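FOR IMMEDIATE RELEASE
9/24/22

Westitz Gallery to Show Prints and Small Paintings From the Flondska Bequest

The Westitz Gallery will open an exhibition of etchings, woodcuts and small oil paintings from the Flondska bequest in November. Admission is free. The show fills both ground floor rooms and the upstairs landing. 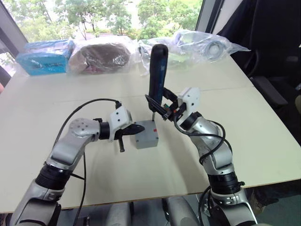
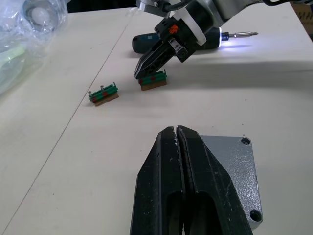
The Flondska bequest came to the gallery as a single gift and has never been shown as a group. It holds 600 works on paper, most of them made by printmakers who lived and worked in the streets near the old Prondo ferry landing. Many are small. Several of the woodcuts were printed from blocks only a few inches across, and visitors will want to stand close to them. Magnifiers will be available at the front desk in exchange for an ID.

The first room is given over to street subjects. Etchings of markets, boarding houses, laundry lines and tavern back rooms hang in the order in which they were made, as far as that can be known. Few of the prints carry a date. The gallery has relied on paper stock, plate wear and the artists' own account books to place them. Where a date is still in doubt, the wall label says so.

The second room holds the paintings. There are 15 oils on panel, all of river and rooftop views, and most were painted from upstairs windows on Hennessy Street. The same water tower appears in five of them, seen in different weather and from slightly different heights. The panels have been cleaned for the exhibition. Old varnish had turned the skies brown, and in one winter view the cleaning uncovered a line of skaters along the far bank that does not appear in the earlier inventory.

The upstairs landing will show how the prints were made. A case there holds copper plates, woodblocks, gouges, burnishers and a leather ink dabber, all from the bequest. Next to it hang two states of the same etching, "Fish Stalls, Evening." In the first, the square is crowded and the sky is blank. In the second, the artist has burnished out most of the figures and added heavy crosshatching above the roofs. The copper plate for this print survives and is in the case.

A printed catalog will be sold at the desk. It lists every work in the bequest, including those not on view, and reproduces the street etchings at full size. The introduction covers the Prondo sketch club, which met in a room over a hardware store and put on yearly shows of its members' work. Many of the artists in the bequest belonged to the club, and its minute book is quoted at length.

Talks in the galleries will take place every Thursday at 2 p.m. while the exhibition is open. No booking is needed. School groups should write to the gallery ahead of their visit, as the landing is narrow and can take only one class at a time. The ground floor rooms are step-free. The landing is reached by stairs, and a folder with pictures of everything shown there is kept at the desk for visitors who prefer to stay below.

Photography without flash is allowed in the first room and on the landing. The paintings in the second room may not be photographed.

Works from the bequest that are not in the exhibition can be seen in the print room by appointment. The print room will be closed during the week of installation and will reopen on the same day as the show.

Press images and review copies of the catalog are available on request from the Westitz Gallery press office.

###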